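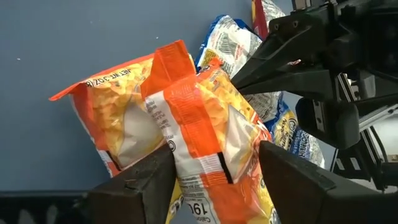 Two-armed picking at the bench: one gripper closes on a bag of cheese puffs while the second arm comes in from the right.

Features > Packaging Floor > Equipment Budgets

What a bag-picking cell costs once you own it

Guerra packs mixed snack cases for vending routes and office kitchens. The work is done by hand at 13 stations, and for most of the last year Nayara Caldeira has been putting together the budget to automate the first of them.

Her starting point was the quote from Kulimon, the integrator. It covered two arms, grippers, cameras, a table and ten days of setup. She added a second column for everything the quote left out, and by November that column came to 32 percent of the first.

Guarding was the largest item. After that came a new air line, floor anchors, electrical work and overtime for the packers who would train on the cell. Spare gripper fingers were a small line, but she ordered two sets. Fingers get scuffed, and a worn face holds a slick bag badly.

"I budgeted for the arms first and the hands second," Caldeira says. "I should have done it the other way around. The hands are what touch the product."

Snack bags are awkward to handle by machine. They crumple, slide over each other and change shape when squeezed. A box can be picked the same way every time, but a bag lying across another bag has to be gripped without dragging its neighbor along or crushing what is inside.

For that reason Guerra asked both bidders to run its own products before any price was discussed. Kulimon and its competitor, Skornell, each received 30 cases of mixed stock, including dented and overfilled bags. Skornell offered the lower price with a single arm and a suction tool. Caldeira chose two arms because some of the stock has to be held by one side and straightened from the other.

She also priced a Kivex service plan against keeping a technician on call. The plan won for the first two years. After that she expects to bring the work in-house.

The budget assumes the cell will run slower than a good packer through its first quarter. Caldeira put that in writing on page one, with the monthly cost beside it. Payback is figured on two shifts, with no credit taken for a third.

The purchase order goes to the owners on Tuesday. If they sign, station four will be cleared first, and its packers will move to the variety line.

Contact the editors | Copyright Packaging Floor, all rights reserved | Back to top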